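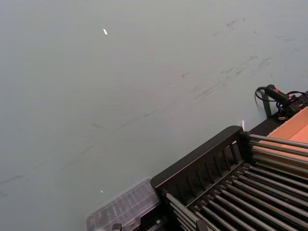

Week 8: Regional airports and the turnaround

Welcome back, everyone. Last week was all hubs and slots, so today we get to the part of the course I look forward to most: small airports. If you've only ever flown through a capital city terminal, prepare to have your idea of what an airport is rearranged a little.

What we mean by regional

There's no single agreed cut-off. Some authors use passenger numbers, some use runway length, some use the type of service. For this unit we'll use a working definition: an airport whose scheduled traffic is mostly domestic, mostly point to point, and flown mainly by aircraft with fewer than 100 seats. Derbridge fits neatly. Treltow is on the edge, and we'll argue about it in the tutorial.

The turnaround

Turnaround time runs from chocks on to chocks off. Everything has to fit between those two moments: doors, passengers off, bags off, cabin tidy, fuel, bags on, passengers on, paperwork, doors. On a turboprop at a small airport much of this is done by the same few people, and I find it wonderful to watch. The person who checked your bag may well be the one loading it.

Draw the tasks as a network before you try to time them. Fuelling and baggage can usually run side by side. Boarding can't start until the cabin is ready. The longest chain through the network is your critical path, and shaving minutes off anything else won't get the aircraft away sooner. Students lose marks on this every year! They find a slow task, speed it up, and never check if it was on the path.

Worked case: Derbridge

Derbridge has 2 stands and one set of steps long enough for the larger turboprop. When both stands are full, the second aircraft waits for the steps. Vilém Malý's study of the airport is in your reader, and it's a cracker. He sat with the ground crew through a full October timetable and logged 298 turnarounds by hand. Look closely at how he separates delay that arrived with the aircraft from delay added on the ground. Most of the late departures turn out to be late arrivals, passed along.

His second finding is the fun one. On days when the morning flight ran late, the afternoon flight tended to recover - but only where the schedule had slack in the middle of the day. Airlines call this a firebreak. It costs money, as an aircraft on the ground earns nothing, and so the planner is always weighing a quiet half-hour against a row of missed connections.

Terminal side

Small terminals are easy to underestimate. One screening lane is plenty until two flights leave close together. Some 80 passengers turning up inside a quarter of an hour will fill the hall at Derbridge and push the queue back past the check-in counters. Before you recommend a bigger building, try moving one departure. It's far cheaper, and it makes a lovely sensitivity analysis.

Terms to know

Chocks on, chocks off
Critical path
Reactionary delay
Firebreak
Peak spreading

Before the tutorial

Read Malý, all of it, and the Vaněk chapter up to the section on apron layout. Sketch a turnaround network for an airport you know. Pencil is fine, messy is fine. If you don't have one in mind, use the Treltow timetable in the reader.

We'll start with your sketches, then move on to who should pay for a second set of steps.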